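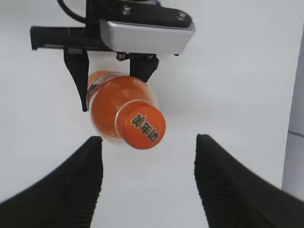 If you're anything like me, the pantry gets a proper going-over once a year, usually in November before the heat sets in and the moths start getting ideas. Pull everything out (yes, even the top shelf!) and wipe down with warm water and a good splash of white vinegar, then leave the doors open for 35 minutes while you have a cuppa. Tuck a few bay leaves into the corners, pop your flour in jars with tight lids, and put the oldest tins at the front where you'll grab them first.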